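Can a machine make lunch yet?

Posted in January

My sister-in-law Kirsten asked me over the holidays when she could buy something that would cook and clean up after itself. I said not soon. She wanted a better answer than that, so I have been reading and asking people since.

I spent nineteen years on the floor at a packing plant in Jisthorpe, and the machines there were very good at one thing each. The line I ran sealed 3,188 trays on a good shift. If a tray came down the belt turned the wrong way, a person had to walk over and turn it. That was the whole of my job some afternoons.

A kitchen is mostly trays turned the wrong way. Nothing is in the same place twice, and half of it is soft, slippery or made of glass. Tadeusz Kaczmarczyk, who used to fix our sealers and now does the same work in Cistbridge, told me the arms stopped being the problem years ago. You can get an arm that will go to the same point all day long. What he would not trust it with is a sausage. Squeeze too hard and it splits, too little and it drops, and the next one is a different size.

The way people are going at this now is to have a person do the chore with a gripper held in the hand, over and over, and record it. The software learns from the recordings. I like this better than the old way, where someone typed in every position. It does mean a lot of dull work up front. One log I read listed 451 tries at a single kitchen job, and 2 of the steps still had a note next to them saying to redo everything.

So what would I tell Kirsten? Floors, yes. My own vacuum does fine if I pick up the socks first. Folding towels, slowly, if you don't mind watching. Putting food in a small oven and taking it out again I would call close, on a tidy table with everything within reach. Doing it in her kitchen, with the dog and the mail on the counter, I would not pay for yet.

On the shop floor I think it comes sooner, for the jobs like my old one. Turning a tray around is easier than lunch. Tadeusz disagrees and says a plant manager will not put up with one miss in a hundred, but a family might. He may be right about that. I'll write again after I visit him in the spring.

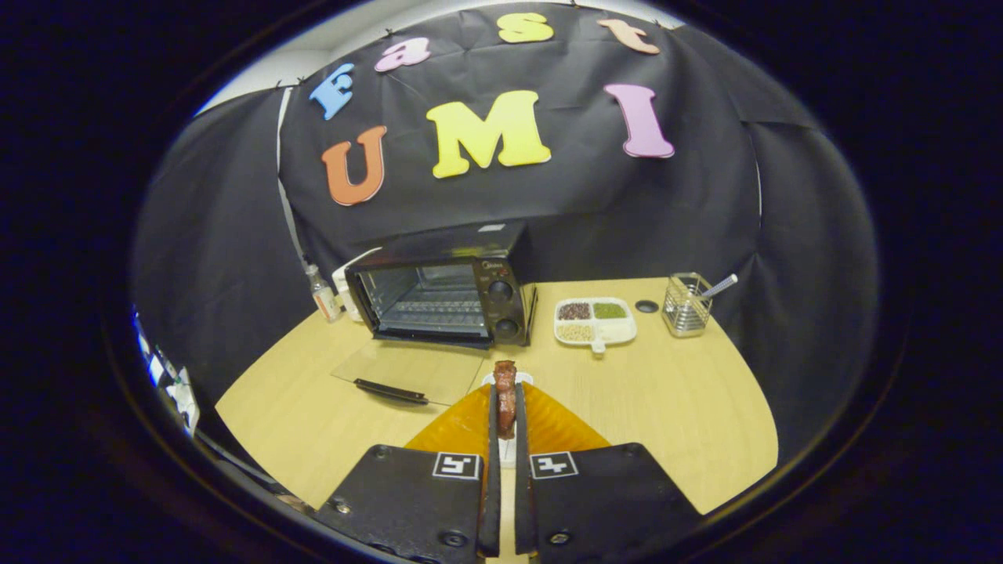 Sausage or some cooked meat in the gripper, toaster oven behind, beans sorted in the tray.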